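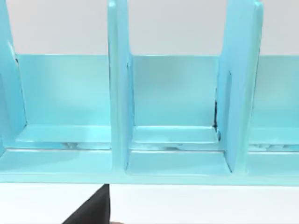
Units Prices Locations Gate Access Help Contact

Help > Tenant Requests > Moisture and Odor > Closed

Musty smell and damp boxes, ground floor unit 44

Site: Fencombe
Opened by: tenant account Baranauskienė
Category: Moisture
Status: Closed

Tenant report

I have rented unit 44 since June. When I opened it this morning there was a musty smell and the bottom row of cardboard boxes along the back wall felt soft. The boxes hold books, bedding and kitchen things. There is no puddle on the floor. The lock and the door look fine. Can somebody check for a leak? I would like to know if I should move everything out or wait.

Reply, site desk

Thank you for the report. Please do not move the whole load yet. Pull the back row about a foot away from the wall, and leave the bedding out of the unit if you can take it home. We will look at the roof drain and the wall from the outside this afternoon. Is anything plugged in or stored wet, such as a mower, a tent or a cooler?

Tenant

Nothing plugged in. There is a tent in a bag, but it was put away dry. I pulled the row out. The wall behind it is cold and feels clammy up to knee height. The side walls are dry.

Site desk, log entry 1

Checked roof above 42 to 46. No standing water, drain clear. Gutter on the back side is clear. Downspout empties onto the splash block as it should. No plumbing runs in this wall. The building went up in 1962 and the back wall is bare block with no insulation, so a leak was not the only thing to look for.

Site desk, log entry 2

Taped a square of clear plastic to the back wall and another to the floor, edges sealed all the way around. Left overnight. If water shows on the wall side of the plastic, it is coming through the block. If it shows on the room side, it is condensation from the air.

Site desk, log entry 3

Plastic checked at 9:15 a.m. Drops on the room side of the wall square. Wall side dry. Floor square dry on both faces. Reading this as condensation. Humidity meter in the unit read high. The meter in the hallway read lower, so air is not moving well at the back.

Looked at the vent over the door. It was covered by a mattress bag stacked to the ceiling. Asked tenant to move it.

Tenant

Mattress moved. I can see the vent now. Do I need to replace all the boxes?

Reply, site desk

Only the soft ones. Cardboard that has dried out again can still smell, and it won't hold weight in a stack. Plastic bins with lids are fine for the books, provided the books are dry when they go in. Let them stand open for a day or two first. Please also:

- keep a gap the width of your hand behind everything on the back wall
- put the bottom row on pallets (there are two by the loading door, no charge)
- keep the vent clear
- wipe the wall down with a dry cloth before you restack

We have hung a Kiltidard moisture absorber on the back wall. It holds 1000 ml. Please check it when you visit and tell us if it is more than half full. Do not tip it out in the unit.

Tenant

Restacked today. Four boxes thrown out, two books lost. The bedding went through the wash and is staying at home. The absorber has a little in the bottom.

Site desk, log entry 4

Absorber emptied, 300 ml. Wall dry to the touch. Smell faint. Meter now close to the hallway reading. Hallway fan was set to run nights only, changed to day and night.

Site desk, log entry 5

Second check. Absorber nearly dry. No smell with door closed for an hour. Same gap and vent note sent to the other tenants on the back wall. Tenant agrees to close. Reopen on this ticket if the wall gets clammy again when the weather turns cold.

Recent tickets

Gate code rejected after account change
Roll-up door sticks halfway, upper floor
Mouse droppings near loading door
Hallway light stays off, Livia building
Moving to a smaller unit mid-month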